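December 2019

Home at last, shoes off, soup on the stove, and I want to get some of this down before it all runs together with last month. The Grunda robotics club has been my Thursday-that-isn't-Thursday (they keep moving it) since October, and I still come home from it with my head buzzing like I was fifteen again and somebody had let me near the good tools. I am the oldest beginner on the roster by a wide margin and I have stopped minding.

Our team is Olora. We drew the small objects task for the winter showing at Bakker Hall, and small objects turn out to mean earbuds and their case, which I suppose is fair, considering how many of those I have fished out from under the couch. 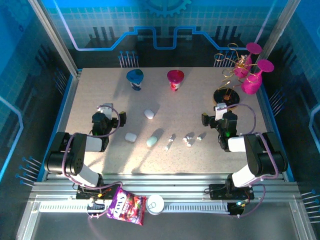
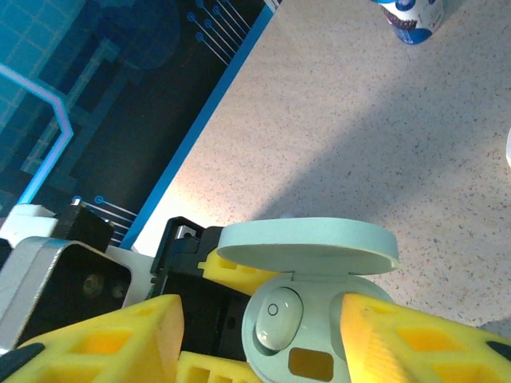
I had the notebook again tonight, which suits me. My typing is slow and my handwriting is good, and the kids (I should stop calling them that, two of them have mortgages) like having the tries written down in one place with no coffee rings on them. We are allowed 110 points at the showing. 80 of them are for the task itself, and the rest are split between the written log and how well we explain ourselves to the judges, so I am carrying more of the load than it looks like from the back of the room! I said so, loudly, when they were handing out the cookies.

Most of the evening went to an argument about the lid. Half the team wants to treat opening the case as its own separate piece of work, with its own practice runs, and only then worry about putting anything inside. The other half says you have to learn it all in one go or the joins will show. I went back and forth. I taught piano for a good many years and I always had my students learn the left hand alone first, and then I would spend weeks undoing the left hand they had learned alone, so I am no help to anyone on this question. We settled on 40 runs of the lid by itself and then a vote. I wrote it in the notebook and underlined it so there can't be any fussing about it later.

I had a turn at guiding the arms, too. My shoulders get up around my ears when I do it and I forget to breathe. It is a funny feeling, being so careful with your hands and watching the care come out somewhere else, a beat behind you. I kept wanting to lean in and just do it with my own two fingers. The young man next to me at the controls has the lightest touch, he could thread a needle in a moving car, and he never says a word about how long I take. I took a very long time. I'm going to ask for the early slot next session, when I'm fresher and haven't had my sugar yet.

There was some grumbling about the budget. Vandudia gave the club a discount on parts this fall, and we have 70 dollars left for our team until spring, which sounded like plenty until somebody started reading prices off a phone. I offered to put in a bit myself and was told no very kindly, the rule is that every team spends the same. A good rule. I was a little put out anyway — I'd have liked to be useful in a way that doesn't involve penmanship.

Drove home the long way past the reservoir with the heater roaring. They have the lights up on the fire station already, the big old-fashioned bulbs, and I sat at the stop sign longer than I needed to, going over the lid argument in my head. I think I'm coming around to the all-in-one-go side. I won't tell them until after the vote.

Things to remember for next time: bring the second notebook, the green one is nearly full. Ask how the log is supposed to be bound. Reading glasses, the strong pair. And I promised lemon bars, so I need to get butter tomorrow when I take the car in.

The soup is boiling over, I can hear it. More later if I'm still awake.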